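Fillarside Forum > Simulation and Training Software > Reviews

Flasex Kitchen Pack: worth the money for a small team? 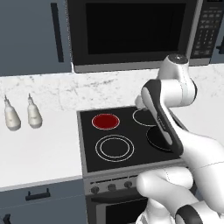 Original post

mnutsugah
I bought a seat of the Flasex Kitchen Pack in December and have been running it against our stovetop tasks. Posting my notes while they are fresh. I paid full price and have no connection to the company.

What you get is a set of simulated kitchens with working fixtures, a task editor, and a batch runner. The ranges, microwaves and cabinets all come as separate assets, so you can swap them between layouts. The screenshot is from one of my burner runs, with the rear left on.

Good points first. The burner state is readable from the camera view alone. A lit zone goes deep red, and the unlit ones stay black with a thin white ring. My old setup had the burner state in a log file and nothing on the cooktop changed, so I could never train on it from images. Cabinet and counter colors are easy to change. I kept the blue-gray cabinets and the white marble for the baseline.

Bad points. The batch runner stalls. I queued 1000 episodes overnight and came back to 200 finished and no error message. Support answered in 3 days and told me to lower the number of parallel scenes. That fixed it, but it is also much slower now. The manual has one paragraph on this.

Overall I would buy it again, but I would want a trial first.
Mariama

Replies

plambert51
Thanks for writing this up. Does the pack come with the arm or did you bring your own? The sales page lists "compatible arms" and then never says which ones are included.

mnutsugah
You get one arm model with the base license. Others are extra. You can import your own but plan on losing a day to it. My joint limits came in wrong the first time and the elbow went through the counter.

tolliver_k
I had the pack last year and dropped it. My complaint is the contact model. Knobs are where it falls apart. On a real range you get some give and then a click. In Flasex the knob turns like it is on a bearing, so the policy learns a very light touch, and then on hardware it slips off. We went over to Gikex and the knob tasks transferred a lot better.

mnutsugah
What version were you on? There is a detent setting for the knobs now. It is off by default, which I think is a mistake.

tolliver_k
Whatever was current last spring. If they added it, fine, I'll take that part back. I still think Gikex is the better product for anything with contact in it.

rhubarb_servo
Gikex also costs more and looks worse. I've used both. If your policy runs from cameras, the rendering matters. Look at the veining in that countertop and the glossy cooktop. Gikex gives you flat gray for all of it unless you make your own materials.

tolliver_k
Pretty counters don't help you if the hand can't turn the knob.

rhubarb_servo
Depends on the task. Mine is pick and place.

plambert51
Can we get back to the view in the screenshot? Mariama, the hand hides most of the front right burner, and there are knobs behind the arm too. Is that the default camera? I need all of the controls visible for what I'm doing, and I don't want to pay for a pack with one fixed angle.
Phyllis

mnutsugah
No, you can put cameras wherever you like. With this arm coming in from the lower right, anything on the right side of the range gets covered part of the time. I add a second view from the left for knob tasks. It does cost you rendering time.

chae_user_9
Has anyone compared it with Chae? The kitchens there are plainer, but the batch runner has never stalled on me.

mnutsugah
I haven't tried Chae. Does it have burner states?

chae_user_9
On and off, yes. You have to edit the scene file to get the color change to show. There's a thread on it in the Chae section.

plambert51
One more. The two squeeze bottles on the left side of the counter, are those part of the pack or something you added? I could use containers with a narrow tip.

mnutsugah
Part of the pack, in the props folder. They are rigid, so if you need the body to squeeze, they won't do it.

plambert51
Rigid is fine for me, I only need them moved. I'll write to Flasex and ask for a trial.

tolliver_k
Ask them to turn the detent setting on before they send it. And post your knob results, I'd like to see them.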